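Keeping a Small Arm Honest
14 February 2021

The cell at Lyimo's Stondirdale office takes up one white table. It has a desktop arm, a printed mat, a shallow tray and a few wooden cubes, and its job is to put the cubes in the tray. The company uses it to try out control software before anything goes to the larger machines at Kaltar, its main customer.

A cell this size still needs looking after. The arm runs on hobby-grade servos, and they drift. In November the gripper began closing a little to one side of each cube. The software was blamed first, and two days went into it before anyone put a wrench on the base and found a loose bolt.

Since then the morning check has been written down. It takes 15 minutes. The arm is powered up with nothing in reach and sent to its home pose, and each joint is moved through its range by itself. The person doing the check listens for grinding and keeps a hand near the switch. After that come the cables, which have to hang with enough slack for the arm to reach the far side of the mat without pulling on a plug.

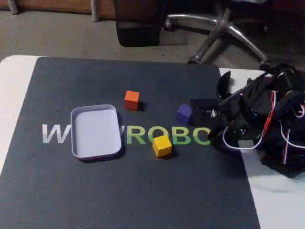
The cubes come last. Each one is picked up slowly, from a spot chosen by hand, and dropped in the tray. If the gripper nudges a cube before closing on it, the offset for that joint is changed by a small step and the pick is run again. Most mornings need no change at all.

The mat matters more than it looks. The first one was glossy, and glare from the ceiling lights threw off the color detection. Its replacement is dark, and it gets wiped down with a dry cloth, never a wet one.

The log now holds 1509 picks, 241 of them made after the last servo was swapped. That servo was the wrist, which wears fastest. Lyimo keeps 6 spares from Troltetti in a drawer under the table - the supplier is slow to ship, and a dead wrist stops everything. The swap itself is four screws and one plug. Setting the zero point afterward takes longer, and it has to be done again if the horn goes back on even one tooth off.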